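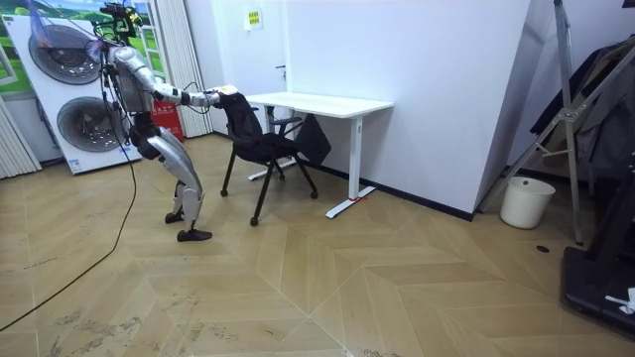

3 min read

Home Parks & Trails Lookouts Equipment Bookings Contact

Search this site Enter keyword Go

Perkley Lookout: Fixed Viewing Scopes

The Mikarer 200 is the fixed viewing scope fitted at Perkley Lookout and at the upper deck of the Golwood Gorge walk. It is a coin-free, pedestal-mounted unit for general public use. Visitors do not need to book or collect a key.

Optics

The scope is a sealed binocular with fixed magnification of 8x. Focus is set by a single centre wheel. There is no separate adjustment for each eye, and visitors who wear glasses should keep them on. The rubber eyecups fold back for this purpose. The nearest point of focus is well beyond the deck railing, so signs and plants close to the platform will appear blurred at any setting.

Mount

The head turns through a limited arc and stops before it faces the car park. Tilt is controlled by a friction collar below the head. The collar is set by park staff and should not be forced -- if the head drifts downward when released, report it at the visitor desk. The pedestal is galvanised steel, powder-coated grey, and is bolted to the deck through a 200 mm base plate.

The Golwood unit has a second, lower head on the same pedestal for children and wheelchair users. Clear floor space of 800 mm is kept beneath it. Please do not leave packs or prams in this space.

What is in range

From Perkley, the scope covers the main falls, the lower pool and the river bend as far as the Rweyemamu footbridge. The footbridge is the practical limit in summer haze. From Golwood, the view is upstream only, and the falls are hidden by the east wall of the gorge. Spray will settle on the front glass when the river is high. Wipe it with a soft, dry cloth and do not use sunscreen-marked clothing or paper towel, as both scratch the coating.

Do not point the scope at the sun. The Perkley deck faces west and the lower part of the arc is affected in late afternoon.

Servicing

Both units are inspected every Monday before the gates open. The seals are replaced each April, and one scope may be out of use for up to 2 days while this is done. The lower head at Golwood stays in service where possible.

Replacement eyecups and focus wheels are held at the Perkley depot. Other parks wanting the mounting drawing or the base plate template should write to Esther Ogola, Visitor Equipment, care of the depot.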